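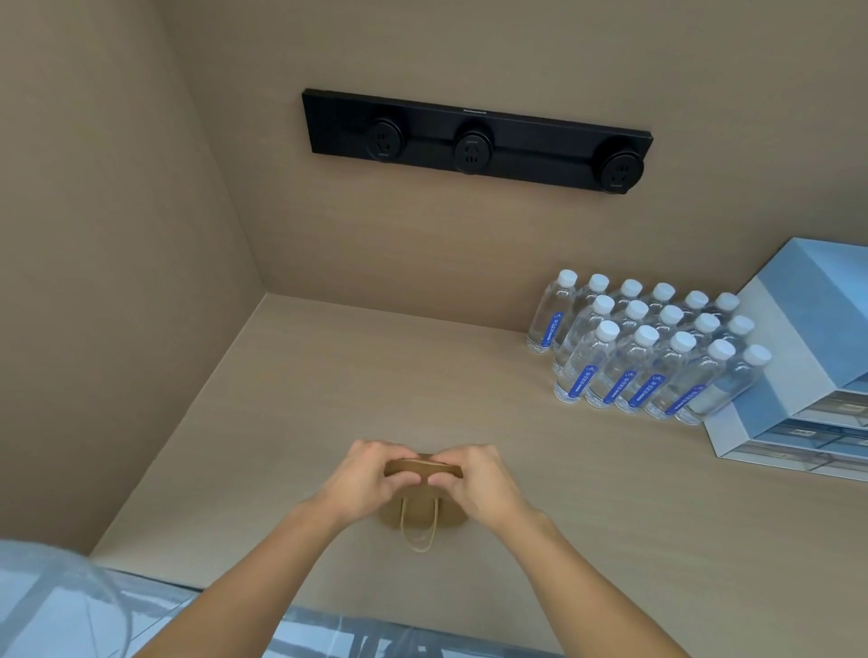
图 1 折袋口,双手捏合,提绳自由下垂

列表:flenent-demo
主题:Re: 纸袋任务的分段边界,以及徒手示教能不能和遥操作混训
日期:2019年12月27日

各位好,

先回上一封里的几个问题,再补一段关于接触标注的意见,最后是对 Flenent 下个版本字段的改动建议。原信较长,我按段引用,没有引到的部分默认同意。

> 我们这边在 Briem 站点做的是纸袋装杯任务,遥操作端用 Kerkex 主手,
> 从端两只平行夹爪。徒手示教是后加进来的,操作员直接用手做同样的事,
> 只记录头部视角和手腕位姿。现在两类数据放在同一个目录里,分段标签
> 也用同一套。问题是折袋口这一段,徒手数据的时长比遥操作短得多,
> 边界也对不上。想请教各位是否应该给徒手数据单独定一套分段。

不建议单独定一套。分段标签应当描述物体状态的变化,和执行端是手还是夹爪无关。折袋口这一段,起点可以定为袋口两侧壁第一次贴合,终点定为折边压实后至少一侧末端执行器离开袋口。按这个定义,徒手和遥操作都能标,时长不同没有关系,训练时用归一化进度代替绝对时间即可。

边界对不上,我看了你们给的标注文件,主要问题出在起点。遥操作数据里,标注员习惯把起点放在夹爪开始向袋口移动的时刻,这样接近段全算进了折叠段。徒手数据里手一直在袋口附近,没有明显的接近段,标注员就把起点放在手指捏合的时刻。两个标准混用,长度当然差很多。把接近段拆出来单独作为一个标签,剩下的部分就可以比了。

另外提醒一点。袋口压平以后再往下折,和边捏边折,在徒手数据里经常是连续的,手指同时做两件事。遥操作很少这样,操作员受限于夹爪的开口和手感,会先压平,停一下,再折。如果你们的标签里有"压平"和"折叠"两级,徒手数据上会出现大量极短的压平段。我的做法是保留两级标签,但允许它们在徒手数据上重叠,重叠区间在训练时按父标签"封口"处理。强行切开得到的边界没有物理意义,三位标注员标出来三个位置。

> 遥操作数据目前一共 2811 段,按 Honstead 的校验脚本过了一遍,
> 有 19 段报时间戳不连续。看了几段,画面没有明显跳变。这些能不能留?

分两种情况。

第一种,图像流连续,主手位姿流有空洞。这种要看空洞落在哪里。落在自由空间移动里的,线性插值位置、球面插值姿态,可以留。落在接触期间的,尤其是夹爪正在闭合或者袋壁正在受力的时候,不要插值。纸袋的形变在那段时间里完全由指尖轨迹决定,插出来的轨迹和图像里的纸对不上,策略会学到一个错误的对应关系。

第二种,主手流连续,图像有重复帧。Kerkex 的记录端在磁盘写入阻塞时会重发上一帧,时间戳照常递增,校验脚本的连续性检查查不出来,反而是后面恢复时的那一帧会报错。你说画面没有明显跳变,我怀疑就是这一种。建议对相邻帧做一次逐像素差,差为零的都标出来。真实相机有噪声,不会出现两帧完全相同。

19 段占的比例很小,直接扔掉也不影响训练。但我建议先查清楚原因再扔,同样的写入阻塞在没有报错的段里也可能发生,只是程度轻,没有超过脚本的阈值。

> 主手采样是 100 Hz,相机慢得多。目前做法是每帧图像取时间上最近的
> 一个主手样本。对齐误差看起来不大,但回放的时候夹爪总是比图像早。
> 有人建议整体平移 2 帧,试过,移动段好了,接触段又晚了。

整体平移不能解决这个问题,你们这里叠了两个不同来源的延迟。

一个是相机曝光加传输的延迟,对所有段是常数,可以平移。测法很简单,主手端接一个指示灯,按下时同时写日志,对着相机拍,数灯亮的那一帧和日志差多少。每换一次相机驱动就要重测。

另一个是主手到从端的跟随延迟,和负载有关。自由空间里从端跟得紧,一旦夹爪接触到纸袋或者杯子,阻抗控制器会让从端落后于指令,落后多少取决于接触刚度和操作员推得多用力。你们记录的是主手指令,不是从端实际位姿,所以接触段的偏差和移动段不一样,平移一个常数必然顾此失彼。

处理方法是两个都记。动作标签用主手指令,观测里的本体状态用从端实测。指令和实测之间的差值本身就带有力的信息,对没有力传感器的平台很有用。纸袋这种软物体,指令超前实测一点点,通常就意味着在压。如果只留实测,策略回放时会压不实;只留指令又不给实测,策略不知道自己有没有碰到东西。

最近邻取样的问题倒是次要的。主手频率比相机高得多,最近邻的误差上限是半个采样周期,小于上面两项。想做得干净一点可以插值,收益有限。

> 徒手数据没有夹爪开合量,目前用拇指和食指指尖距离映射。杯子抓取段
> 映射得还行,提绳段和封口段很差。是不是手部估计精度不够?

精度有影响,但主要矛盾在映射本身。

抓杯子的时候,拇指和其余手指相对,指尖距离和夹爪开口有直接对应。提绳不一样。人处理提绳很少用指尖去夹,多数时候是用手指勾,或者让绳圈挂在手背、手腕上,腾出手指去干别的。这种情况下指尖距离是多少都行,和提绳的状态没有关系,映射出来的开合量是噪声。

封口也类似。两只手各捏一侧,食指和中指在外,拇指在内,折的时候拇指退出来,换成食指侧面去压。手指的分工在折的过程中变了,而夹爪只有一个自由度,没有东西可以对应这种换指。无论手部估计多准,映射到一个标量上都会丢掉。

我的建议是徒手数据不要产生夹爪动作标签,至少在提绳和封口两类段上不要。把它们用在两个地方:一是视觉表征的预训练,二是高层子目标的预测,也就是给定当前图像预测下一个状态边界处的图像或者关键点。低层动作全部从遥操作数据里学。这样徒手数据里的人手和夹爪外观不同也不太碍事,子目标预测时把手的区域遮掉,只看袋子、杯子和桌面。

遮手会带来新问题,纸袋的关键部位经常正好在手下面。袋口被捏住的时候,折线大半被手指盖住,遮掉以后子目标图像里没有折线。所以边界帧最好取手离开之后,而不是动作刚完成时。这就要求操作员每做完一个子步骤把手撤开一下。这件事要写进采集规程,事后从视频里找不回来。
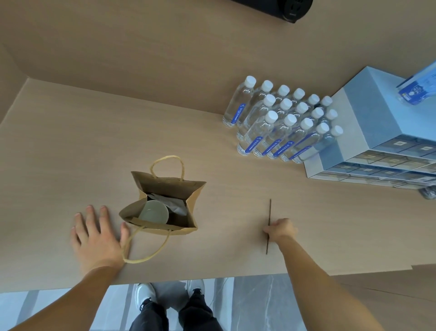 接着说工具。用细棍一类的东西辅助的时候,手的位姿和作用点之间隔了一段杆,手腕位姿已经不能代表接触位置。棍端抵在桌面上是一种接触,棍身靠在袋壁上是另一种,两种情况下手的姿态可以几乎一样。只有手腕位姿,分不开。至少要标一个工具尖端的点,能标两端更好,有了两端就有杆的方向,再加上一个布尔量表示尖端是否触及支撑面。

尖端标注的代价没有想象的高。棍是细直的,颜色又比浅木色桌面深,用颜色阈值加直线拟合就能得到大部分帧,人工只改失败的。失败集中在棍贴着纸袋边缘的时候,牛皮纸和棍的颜色靠近,加上袋角有折痕,直线拟合会跳到折痕上去。给拟合加一个时间上的连续性约束,每次限制角度变化,能去掉大部分跳变。

深度方向的模糊是另一个问题。头部视角从上往下看,竖直拿着的棍在图像里缩得很短,尖端是贴着桌面还是悬着一小段,单目图像里只差几个像素。这种帧不要逼标注员下判断,给一个"不确定"的选项,训练时不计损失。我们早先没有这个选项,标注员一律选"接触",结果接触检测头在竖直姿态下的误报率高得没法用。

另一只手的作用也要标。人在一只手用工具的时候,另一只手往往平放在桌上或者抵在物体旁边。放在桌上可能只是支撑身体,也可能随时准备扶袋子。标签里这两种情况目前都是"空闲",我认为应该拆成"空闲"和"贴近待扶"。判据用手到物体的距离,不要用意图,意图标不出来。还有一种是提绳搭在手腕上,手没有抓任何东西,但已经和物体有接触。这个时候手一动,绳会带着袋子动。遥操作里夹爪手腕外壳也会挂住绳圈,后果更严重,从端没有触觉,操作员经常是看见袋子倒了才知道。

所以接触标注我建议从"手—物"两元关系改成"部位—部位"关系。手这一侧分指尖、指腹、手掌、手腕、前臂,袋子这一侧分袋壁、袋口、提绳、袋底。不需要每帧都标,只在关系发生变化的帧上标一条记录,中间自动延续。记录量和现在差不多。

> 背景里的水瓶和收纳盒要不要清掉?有人主张背景干净,也有人主张
> 保留杂物提高泛化。

只说我们自己的经验。固定不动的杂物对泛化没有帮助。所有段里水瓶都在同一个位置,策略会把它们当成定位基准,部署时挪走或者换个摆法,成功率下降得很明显。要么清掉,要么每隔若干段换一次摆放,包括朝向和疏密。只换物体不换位置,效果不如只换位置不换物体。

透明物体单独提一句。透明瓶和带透明格的收纳盒在深度图里基本是空洞,空洞的形状随视角变化,会污染旁边物体的深度。如果用深度做袋口平面的拟合,瓶子离袋子太近时,拟合出来的平面会往瓶子方向歪。我们的处理是在裁剪区域里按颜色图分割掩掉瓶子,再拟合。清掉当然更省事。

桌面反光和纸袋内部的阴影是同一类问题。开口朝上的袋子,里面放浅色杯子再塞薄纸,从上方看,杯口和纸团的明暗很接近,杯口椭圆的检测不稳定。这种情况不要去调检测阈值,直接增加这类样本的标注。数量不用很多,挑边界模糊的标。

> 操作员有没有必要先徒手做几遍再上主手?我们这边两种意见都有。

有必要,但理由和熟悉任务关系不大。徒手做几遍之后,操作员会形成一个固定的步骤顺序,比如先放杯子,再塞纸,再把提绳理到外侧,再折。上主手以后沿用这个顺序,段与段之间的方差会小。没有徒手预热的操作员,前面一批遥操作数据的步骤顺序是乱的,后面慢慢收敛,等于数据集里混了一段学习曲线。

缺点是徒手的顺序里可能有夹爪做不到的步骤。最典型的是把提绳理到外侧,手上一拨就过去了,夹爪要先找到绳、夹住、抬起、绕过袋口、放开,五步里任何一步失败都要重来。所以徒手预热之前要先由熟悉从端的人定一个夹爪可行的顺序,操作员徒手时就按这个顺序做,不许走捷径。走了捷径的徒手段也可以留作表征预训练,但不要进子目标预测的训练集,否则高层会给出低层完成不了的子目标。

失败和重试要不要保留,原信没有问,我顺便说。遥操作里的重试建议全留,加一个重试标签。折袋口失败后纸上会留下旧折痕,第二次折时纸会往旧折痕处弯,这个状态在部署时一定会遇到,训练集里没有的话策略在第一次失败之后就没有办法恢复。同样的道理,不要每段都换新袋子。新旧混用,记录袋子的使用次数,写进元数据。完全用新袋子采的数据,在用过几次的袋子上封口的效果会差一截,旧袋子壁面软,压的时候容易塌。

用过的袋子也不能无限用下去。袋口纤维断了以后折边立不住,人手都要多压一会儿,这样的段除了让时长分布拖个长尾,没有别的作用。我们的规定是折边松手后自己弹开超过一半就换。

下面是对 Flenent 字段的建议,按优先级排列。

一、state_boundary。取代现有的 segment_start 和 segment_end。只记录边界时刻和边界类型,段由相邻边界推出。允许同一时刻有多个边界,用来处理上面说的压平和折叠重叠。

二、cmd_pose 与 meas_pose 分开。现在只有一个 pose 字段,文档没有规定填哪个,Kerkex 导出的是指令,另外一个导出插件填的是实测,合并数据时没有任何提示。这个问题我认为应当作为缺陷处理,不必等大版本。徒手数据只填 meas_pose,cmd_pose 留空,读取端遇到空值不得自动复制。

三、contact_event。内容是时刻、手侧部位、物侧部位、建立或解除,外加置信度。置信度只给三档:确定、不确定、推断。"推断"指被遮挡但前后帧能确定的情况。

四、tool_tip。可选字段。每只手最多一个工具,每个工具最多两个端点,图像坐标,有深度的再加三维坐标。不要求逐帧,缺失帧由读取端决定是否插值。

五、object_wear。整数,使用次数。未知填负一。

六、latency_const。相机固定延迟的测量值,带测量方法和相机驱动版本。没有测过的填空,不要填零。现有数据里大量的零,没法区分是测出来是零还是没测。

Honstead 脚本那边需要跟着改的有两处。一处是连续性检查要加重复帧检测。另一处是段长检查,目前按绝对时长的上下限报警,徒手数据几乎全部触发下限。改为按来源分别统计,来源字段缺失的直接报错,不要默认成遥操作。

兼容性方面,旧文件可以由转换脚本生成边界字段,段的起点和终点各产生一个边界,类型沿用原标签。pose 字段转换时不能猜,必须由使用者在命令行指明是指令还是实测,不指明就退出。会有人嫌麻烦,但猜错的代价在训练完之前看不出来。

还有一个我没有结论的问题,想听听大家的看法。徒手数据的头部相机跟着人动,遥操作数据的头部相机装在机体上,基本不动。我们试过用桌面平面把徒手图像反投影到固定视角,桌面上的东西对得不错,高出桌面的东西会拉伸,纸袋正好是高出桌面最多的,拉伸之后袋口形状变得很奇怪。也试过反过来,给遥操作图像加随机的视角扰动,范围小的时候有一点用,范围大了同样是袋口变形。有多目相机的站点如果做过基于重建的重投影,请说一下纸袋这种薄壁物体的结果如何,特别是袋口内侧能不能重建出来。

再补一个容易漏的细节。徒手采集时前臂会从画面下方伸进来,占掉相当大的一块,长袖短袖差别很大。遮手掩码如果只训练过手,不会盖住前臂,子目标图像里就会留下两条胳膊。掩码要一直做到画面边缘。操作员低头看的时候,脚和裤子也会进画面,这部分在桌沿以下,裁剪时按桌沿裁掉就行,不需要掩码。桌沿线每段检测一次不够,头一动就变了,要逐帧跟踪。

边界标注的说明文档我五月份写过一版,里面"封口"一节还是旧定义,以本信为准。修订稿等这一串讨论有结论之后再发到列表。

对字段的意见请直接在本主题下回复,引用时带上编号。二和六如果没有反对,我先提补丁。

> 最后,如果有人手上有折袋口的接触标注样例,哪怕只有几段,
> 麻烦发一份,格式不限。

我手上有按旧格式标的几段,部位没有拆开,指尖和指腹混在一起,参考价值有限。等把部位补完再发,不补的话照着标会走偏。

另:原信附件里的标注文件编码不统一,一部分带字节序标记,一部分不带,解析时第一列列名会对不上。下次导出前请统一成不带的。

Flenent 标注工作组

--
flenent-demo 邮件列表
回复请保留主题行,引用请删去无关段落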